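Chamado 558 – Ingressos e legendas, exposição de fotografia na Galeria Girnanum
Estado: em aberto
Prioridade: média (pedimos alta)

Abertura, 9h10
O sistema de reservas Lemirow mostra a sala como esgotada com 31 entradas emitidas. A lotação cadastrada é de 90. O suporte respondeu que é "atraso de sincronização". Já ouvimos isso em fevereiro, na mostra anterior, e o atraso durou até a desmontagem. 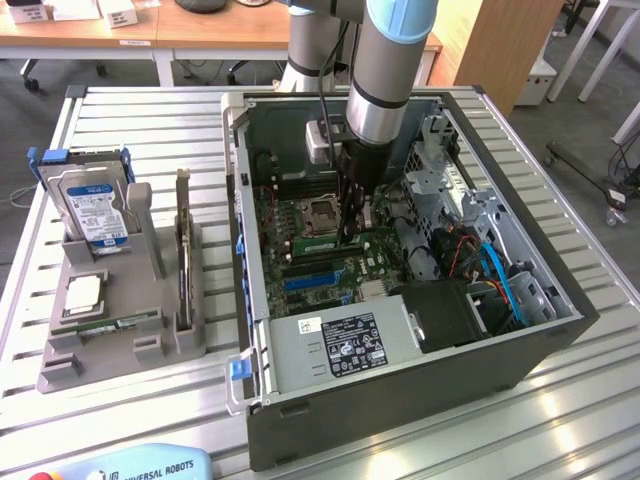 Às 10h40 limpamos o cache e refizemos a sessão, como pediram. Continuou esgotada. Sugeriram trocar de navegador. Trocamos, sem grande fé, e o resultado foi o mesmo.

Às 11h25 apareceu um segundo problema: as legendas exportadas pelo Ferkari saem sem til nem cedilha. "Procissão" virou "Procisso" em 37 etiquetas. O fornecedor afirma que a culpa é da nossa impressora, mas o PDF já vem errado antes de chegar a ela.
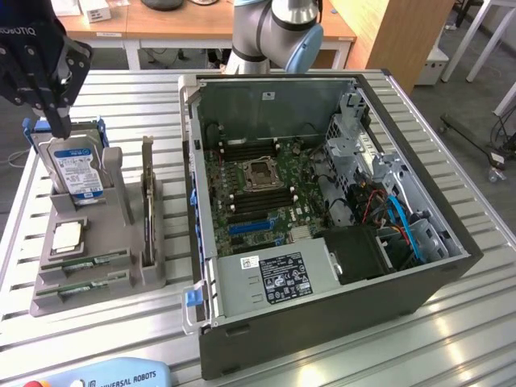

As reservas feitas pelo site continuam válidas?
Continuam as que receberam código de confirmação; quem ficou sem código precisa reservar de novo quando a agenda reabrir.

14h05: o suporte diz ter encontrado um bloqueio de grupo em nome do coletivo Maglaya. O coletivo cancelou a visita por escrito e temos a mensagem. Pedimos o registro de alterações e mandaram um manual.

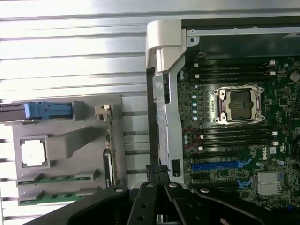
Removido o bloqueio, a sala abriu para o público às 15h30. Pode ser que fique assim. Não aceitamos fechar o chamado antes de passar um sábado inteiro de visitas sem erro.

Quanto às legendas, exportar em UTF-8 corrigiu o til. A cedilha ainda falha nos títulos em caixa alta.
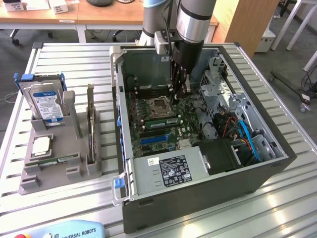
Etiquetas em caixa alta refeitas à mão por enquanto. Pendente: resposta do Ferkari sobre a fonte e o registro de alterações pedido ao Lemirow.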